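Trulline says the two-armed robots it is bringing to its Lukdale packing site in November will "free up" the 57 people who work there. Free them up for what, it has not said.

Åsmund Ljungberg, who runs the project, promises no layoffs – for the first year. 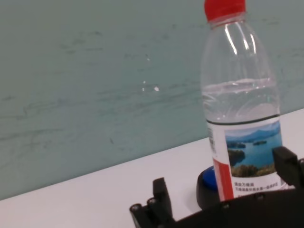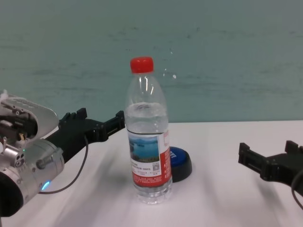 A bottle of water, a push button and black grippers at the workbench.

Fanni Kozma has packed at Lukdale through two earlier upgrades. Both times, she said, breaks got shorter and the quota went up. It now stands at 600 bottles a shift.

"They tell us we'll be supervising," she said. "I asked if supervisors' pay comes with that."

Trulline declined to discuss wages.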